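June 5, 2022

The march against the quarry road started from the Cleltberg town hall at noon. Police counted 3,000 people, the organizers 3,539. I walked near the back with the group from Drinent and saw no trouble. The county wants to take 111 acres of pasture for the road, and the hearing has been moved to August. Our petition has 468 names from Drinent so far – I'd like more before then. Sheets are at the feed store. 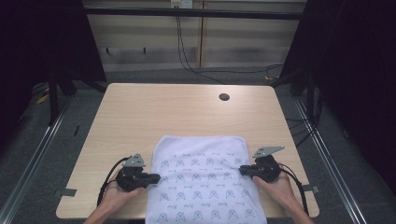

Folded cloth with a small repeating print, on the table.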